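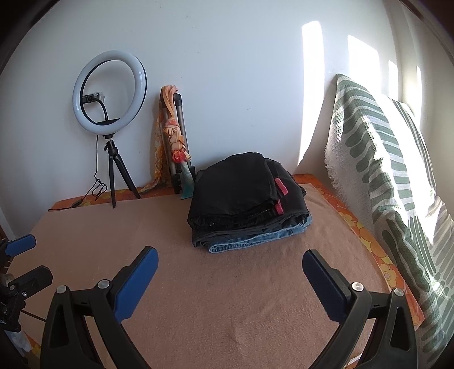 Last changed: 2/23/26

Section 3. Setting up your table light for video calls

I've been through three ring lights in this house, so these are the steps I'd give my own sister. My Bovley came with a leaflet I couldn't make heads or tails of!

1. Put the stand on a table that doesn't wobble. A blanket on top is fine (I like one under my elbows), just press down on the base and see if it rocks.

2. Screw the neck in by hand until it stops. No pliers, please – I cracked one that way.

3. Open the clamp, slide your phone in sideways and let go slowly.

4. Plug the cord into a wall charger. My old laptop port made the light flicker like crazy.

5. Start on the lowest setting and go up one click at a time. Mine has 8 and I almost never get past the fourth.

Note: if you wear glasses, raise the lamp a bit and tip it down. Ilze Koppel wrote in with that one and it got rid of the white circles on my lenses.

Caution: don't run the cord under a blanket or tablecloth. Bring it off the back of the table and unplug it when you're done for the day.

Section 4 covers the remote.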